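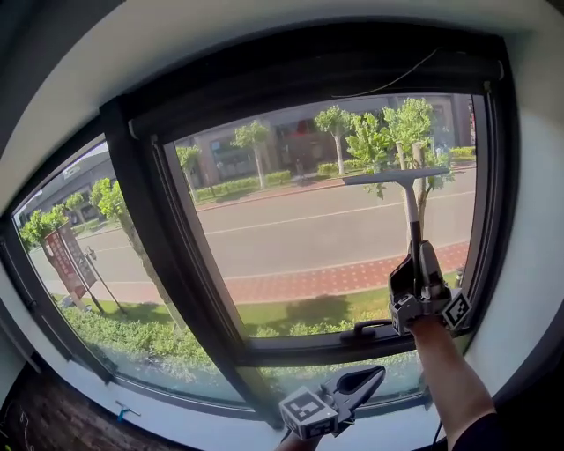
Windows were Agnes Shearer's idea. I had argued for mugs. Everyone in this line of work does mugs, and I felt that if the whole field had settled on picking up a mug and putting it down again, we should respect that. Agnes said that if she had to sit through one more mug she would go back to her old job at Briltham, where at least the canteen was good.

So, windows. The plan was simple enough to fit on a sticky note, and it did, and the sticky note is still on my monitor. People do a chore holding a pair of grippers. A camera on each gripper sees what the fingers see, the printed markers tell us where everything is, and later a policy gets trained on the lot and has a go with real arms. We called the pipeline Pronness, after a village Agnes once got lost in. The name came before the code and is still the better of the two.

We collected 1,266 demonstrations in July. After throwing out the ones with bad tracking we had, for one proud afternoon, 1,266 demonstrations, and then I found that my filter script had a typo in it and wasn't filtering anything. I mention this for anyone who wonders how long a person can stare at two identical numbers and feel pleased.

The question I cared about was contact. A squeegee is a nice test for it, cheap and very unforgiving. Push too lightly and you leave water behind. Push too hard and the blade folds over and chatters down the glass making a noise like a goose. A human wrist sorts this out without consulting you. Our policy gets no force reading at all, only pictures and poses, so anything it knows about pressure it has to pick up from how things look and move. I thought this was hopeless and said so in writing, in a planning document that Agnes has since printed out. 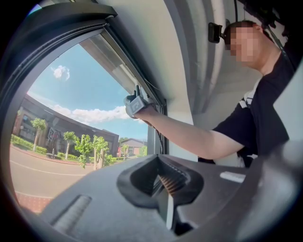 The wrist views turned out to matter more than I'd bet on. With a head view only, the policy got the broad sweep right and then wiped the air a short way in front of the window with great confidence. Adding the gripper cameras fixed most of that. My guess is that it learned to watch the tool tilt in the fingers when the blade touches, but a guess is what it is. I haven't run the ablation that would settle it, and the GPU queue is what it is too.

Then there is glass. Glass reflects, and it also lets you look at something far away while your hand is busy with something near, and the tracker does not care for either. It would happily lock on to a hedge across the road and decide the hand had gone for a walk. Our fix was to lean on the markers whenever the visual track and the marker track disagreed, and to drop the clip if they disagreed for more than 11 frames in a row. Why 11? I tried 10 and I tried 12. Reviewers, please be kind.

Results, such as they are. We ran 90 trials on a window the policy had never met, and it did a decent job on the big flat middle of the pane. Corners were terrible. It treats a corner the way I treat a tax form, approaching several times from different angles and then leaving. Frame edges were somewhere in between, and better from the left than from the right. I have no explanation for that one and would love to hear yours.

Altıntaş, our neighbors down the hall, want to try the same data on their arm, which is shorter than ours and has opinions about its elbow. If that works I'll write it up. Agnes wants to do blinds next. I've been reading up on mugs.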